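**Stelisby craft room: progress to 2/28/25**

The tables are in, and what a difference they make! Your grant of $1,000 covered the light wooden tops and the first round of drawing supplies — the tops came to $575, and the rest went on paper, markers and storage trays. Arne Hagedorn from Stiltico helped us choose a pale finish so the room feels bright even on gray February afternoons.
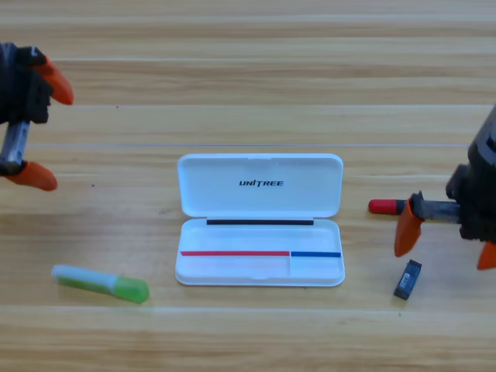
We also settled the marker question. The old mix of brands was a headache at cleanup, so caps are now the color of the ink and each table gets its own tray of 20. Kids grab red first, every time, and we've already put in for extra reds.

Saturday drawing has grown to 19 regulars, and a few parents have started staying to draw too — we love that. Still to do: a second coat of sealant on the table by the sink, and a wall rack we're hoping to order from Stüber in the next round.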